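How to Keep a Daily Mood Log Before Your First Appointment

Updated June 26, 2023

A mood log gives a doctor or therapist more to work with than memory alone. You can keep one in a notebook, a spreadsheet or the Treda app. Start at least two weeks before the visit.

Step 1. Pick a time
Choose a fixed time in the evening and set a phone alarm for it. An entry should take around 2 minutes. If you miss a day, leave it blank and go on to the next one.

Step 2. Rate the day
Give your mood a number from 0 to 10, where 0 is the worst you have felt and 10 is the best. Write down the first number that comes to mind. Don't look back at earlier entries before you do it.

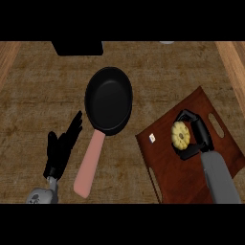 Step 3. Add sleep and medication
Write down when you went to bed, when you got up, and any doses you took or skipped. Include over-the-counter products and alcohol. Naps longer than 40 minutes go on their own line.

Step 4. Add one short note
One sentence is enough: an argument, a long shift, a walk, a day spent in bed.

Step 5. Bring it with you
Print the log or export it from Treda as a PDF. Leave the scores as they are, even the ones that look wrong to you now.

A log can't diagnose depression. If you have thoughts of harming yourself, don't wait for the appointment. Call or text 988 in the US, or go to the nearest emergency room.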